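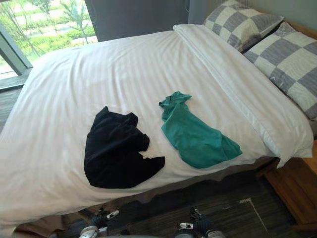
Entered by Serpil Tokgöz. Bench 2, December

Levau integrated amp, left channel hum. Back on the bench Sunday after the new filter caps came in.

Owner's complaint was a low hum on the left, present at any volume setting, worse with the phono input selected. Confirmed with the inputs shorted. Right channel quiet.

Pulled the old caps and measured them. Two were fine. One on the left rail was well down on value, and its negative leg had a cracked joint. Replaced all 4 to keep the rails matched. Cleaned the pads, used the Clusto solder, no lifted traces.

Brought it up slowly on the variac. Held at 90 volts for 20 minutes with a meter on each rail, then went to full line. Rails even, nothing getting hot. Bias on the left had drifted, so I reset both sides to the figure on the service sheet and let it sit with the lid on before checking again. It moved a little. Reset once more and left it.

Hum is gone on the line inputs. On phono there is still a faint buzz if I put my ear to the speaker.
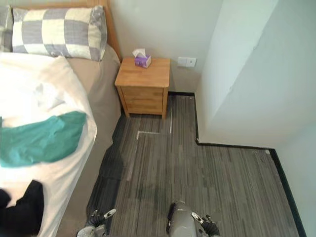
Birsen Öztürkmen thinks the buzz is the ground wire from the phono board, which runs right alongside the transformer. She had the same thing on an Ersoy receiver and fixed it by moving the wire to the other side of the chassis. I tried holding it away with a plastic stick and the buzz dropped, so she is probably right. Not rerouted yet. Need a longer piece of the green wire.

Also noted:

Volume pot scratchy near the bottom. Sprayed it, better, still a bit rough. Linduvberg lists a replacement but the shaft is the wrong length.

Speaker terminal on the right was loose. Tightened from inside.

Left the amp playing into the shop speakers at low level. Output transistor case on the left read 174 on the Fahrenheit probe after a loud run, right side close to that. Would like both lower. Check the thermal paste before it goes back.

To do: reroute ground, paste, listen again on phono with the good cartridge, call the owner about the pot.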